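Stestasach Floor Tasks, README

What's in here

Simulated episodes of a two-fingered gripper learning to tidy the stockroom at Mornimeo, where we pack and ship lamp parts. The folder also holds the shift notes we kept while the Amissah arm was being introduced to the people whose knees it was supposed to save.

Layout

episodes/ one folder per run, wrist view
notes/ shift notes, typed up, swearing left in
atudside/ config for the Atudside simulator, version 2

Each episode runs 30 seconds at most. After that the simulator gives up, a privilege the packing crew has asked about.

Why we made it

Picking dropped parts off the floor used to be everybody's job, so it was done by whoever felt guilty first. Management wanted it automated. The crew wanted to know who would be blamed when the arm missed one. Both questions are covered in notes/, the second at greater length.

What changed at work

Two packers now spend part of the morning shift reviewing runs and marking the bad ones. Their job titles stayed the same, and so did their pay until February, when somebody upstairs read the notes. There is less bending and more sitting, and the argument over the good chair is ongoing.

Known problems

Simulated rooms are far cleaner than ours. Walls are flat color, the floor is a repeating plank texture, and there isn't any packing tape stuck to it.
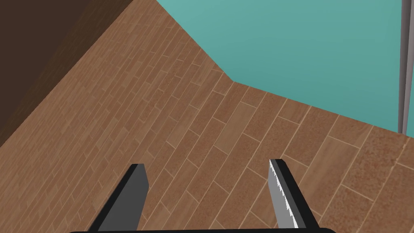 Runs with no grasp at all are kept and labeled "idle" – please don't filter them out before reading the label notes. Early on we threw away 80 of them as junk and then had no record of what the arm does when it has nothing to do. The crew considers this its most lifelike behavior.

Lighting doesn't vary between episodes. A fix is on the list, under the chair.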